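Session 4 - Trademarks for bands and performers (notes by Liesbeth Claeys, 2022-01-18)

Last time we did copyright in songs. Today is names, and I love this topic, because a stage name can end up worth more than the whole back catalog!

**Starting point.** A trademark tells buyers who stands behind a product or service. For a musician that can be live shows, recordings, T-shirts, posters, even a perfume. Each type of goods falls into a numbered class, and you pay per class, so the wish list gets expensive fast.

Our running case is the singer Briralon. Her company, Cattaneo, filed for her name in classes 9 (recordings), 25 (clothing) and 41 (live entertainment).

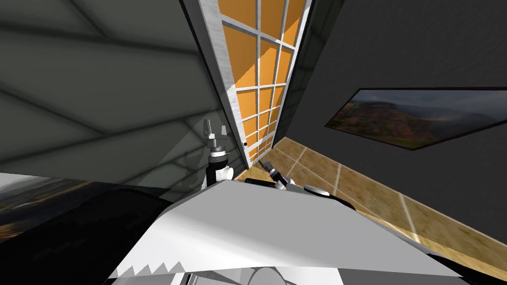

Can she file before a single T-shirt has been sold?

In the US she can file on an "intent to use" basis, as long as her plan is a genuine one. The registration itself has to wait until she shows real use in commerce, or for certain foreign filings, relies on a different basis.

**Who owns a band name?** This is where the fights start - and they are great reading. Take the four members of Sinach (our second case). They played 147 shows with no written agreement, then split in June. Two kept touring under the name. The other two sold 600 shirts with the old logo. Work out who has the better claim, and look hard at these points:

- who controlled the quality of the shows
- who the public thinks of when they hear the name
- whether anyone filed, and in whose name

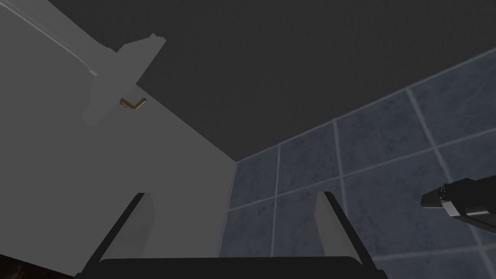
A short band agreement would have settled most of it on one page. Look at the Bramthorpe sample in the reader, p. 49, and mark the clause on departing members. It's a lovely piece of drafting, and clause 3 has a gap in it that I want you to find.

**For next time:** read the Sinach file and draft your own departing-member clause, one paragraph, plain words. Bring it on paper, please - we'll be swapping them and picking holes!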